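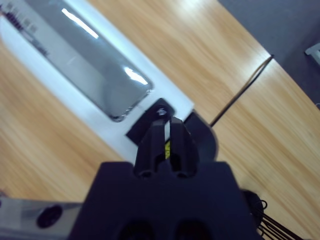
Coffee at the Long Table

4 min read

I have been promising to put up a page about our coffee table for so long that Decha Boonyarit had stopped asking me for it, and then asked me again last week, so I suppose I have run out of excuses. Welcome! If you have ever visited us at Konditz you will have been offered a coffee before you had your coat off, and you will know the wood I'm talking about, that honey color with the streaks running through it. I love that table. It came to us from a dining room in Guimarães by way of my aunt, who was moving somewhere smaller and couldn't bear to see it go to strangers, and it was carried up the stairs by four people who were all giving different instructions.

I should say that I know very little about coffee. People write to us (Herkar, who used to share the floor with us, had 3000 readers on their newsletter and I think half of them had an opinion on grinders) and I read every letter with interest and then go and put a capsule in the machine. It makes a short coffee and a long coffee, and I drink the long one. If you came hoping for water temperatures, I'm afraid you'll be disappointed, but please stay for the table anyway.

What I wanted was a page about the things themselves, the ones we handle every day without looking at them. The grain of the wood is the first of them. In April the morning light starts to reach across it from the side and the pale streaks come up almost blond, and I have been known to stop with a cup in my hand and simply stand there while somebody waits behind me. I oil it twice a year with whatever is left in the tin. My aunt used wax and still asks me on the phone whether I've gone over to wax yet.

The one rule we have is that wet things go on a tray or a cloth. It's a soft sort of rule, and you'll find rings if you go looking for them, but I would much prefer a ring or two to a tablecloth. We tried a tablecloth for a while, a nice one from Gukness with a woven border, and it slid about so much that the sugar went over twice in one afternoon.

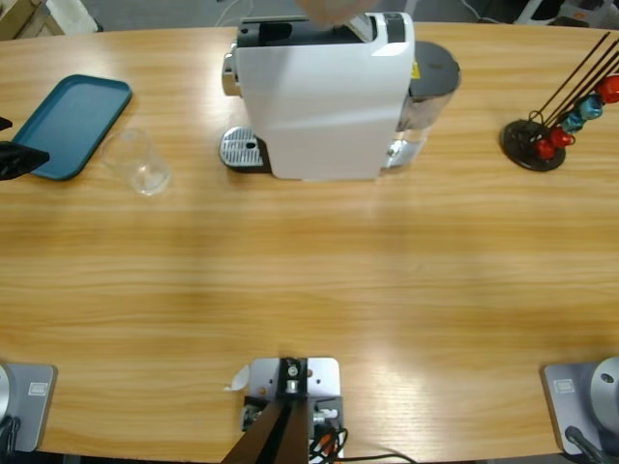

The capsule machine is the heart of it, naturally, all that shiny white with the black top, and it shows every fingerprint you give it. I wipe it down with a damp cloth in the evening and by ten the next morning you'd never know. The water tank sits at the back on the right, and because it's clear you can check the level from across the room, which hasn't stopped anyone from running it dry. I've done it myself more than once, standing there listening to it complain.

Then there's the capsule stand, with its round black base and its thin rods, and I admit I bought it purely for looks. Before that we kept the capsules in a biscuit tin, a perfectly good tin, and you had to tip the whole lot out to find the one you were after. I do enjoy seeing the reds and blues up on their rods. The red ones are the strong ones in our house rules, and the light blue is what I give to people who tell me they've already had three. Decha buys them 270 at a time when the price is right and keeps the boxes under his desk, so if the stand is looking bare you have to go and ask him nicely!

My own favorite is the teal tray. It has rounded corners and a good raised rim, it's plastic, it weighs nothing, and it has gone with us to every picnic and open day we've ever held. It has carried cups, cake, screws, seedlings and, one summer, a very patient tortoise. Glasses usually end up beside it and hardly ever on it. I've given up mentioning this. We like a plain clear glass for the water you have with your coffee, or for the coffee itself if you're one of those people who like to see the foam settle, and I am slowly becoming one of them.

Cleaning the drip tray deserves a word too. The silver grate lifts off, and you rinse it under the tap and give the little holes a go with an old toothbrush. The base underneath wants doing at the same time. It takes no more than a few minutes, and I find it rather a peaceful job if I have the radio on. The used capsules go in the bucket by the back door, where they wait until one of us is driving past the collection point.

A few of you have asked whether the table is for sale. It isn't, and my aunt would never speak to me again, but if you'd like something similar I'd try the house clearances, and go early, and bring a tape measure. Ours was a hand's width too long for the place we'd planned for it, which is how it ended up where it is now and how everyone came to walk past it all day long. The coffee moved onto it within the week.

Do write if you have a capsule stand you're fond of, or a better way of getting rings out of oiled wood. I've had walnut halves recommended to me, and mayonnaise, and I haven't had the nerve to try the mayonnaise.

Natanael

Contact: Natanael Vasconcelos, Konditz | © 2020 Konditz | Back to top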